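My two months with the Gruster drive-swap kit

So the Gruster finally left my bench in February, and a few of you asked whether I'd buy one with my own money. Short answer: probably, but let me grumble first!

The kit comes from Onitz, a small outfit that sells add-ons for robot arms you already own. For 1079 dollars you get the finger set, a wrist camera mount, a bracket to hold a drive caddy, and a license for their software, which is called Tu (try searching for that online, I dare you). The job it's sold for is dull and I mean that kindly — moving hard drives in and out of caddy slots so a person doesn't have to.

Setup ate a whole evening. The manual runs to 37 pages and the part I needed was near the back, after a long chapter on cable routing. Once I'd taught it the pickup point, though, it was pretty pleasant to work with.

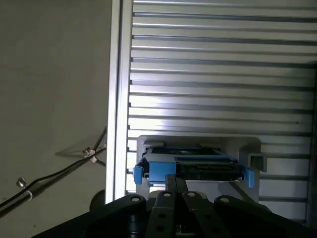
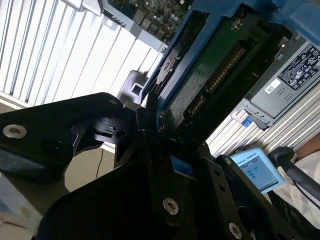
Blue caddies and black fingers in both shots.

What I like most is how slim the fingers are. I've used chunkier ones that bump into everything, and these get into tight spots without much fuss. I ran 400 cycles over my time with it, and my notes show most of the trouble came in the first 155, before I slowed the approach down and redid the pickup point. After that I mostly drank coffee and listened to it work.

Now the grumbles. Tu forgets your speed settings when you update it, every single time. The screws in the bag weren't labeled (two lengths, nearly the same, good luck). And support is by email only, from the Ziltitz office, so if you get stuck after lunch you're waiting until the next morning.

If you swap a couple of drives a month, skip it and use your hands. If you've got shelves of them to test, I'd ask Onitz for a loaner like I did and give it a good couple of weeks before you decide. I still want to try it with the longer fingers, but those are sold separately and I've spent enough on this hobby for one winter.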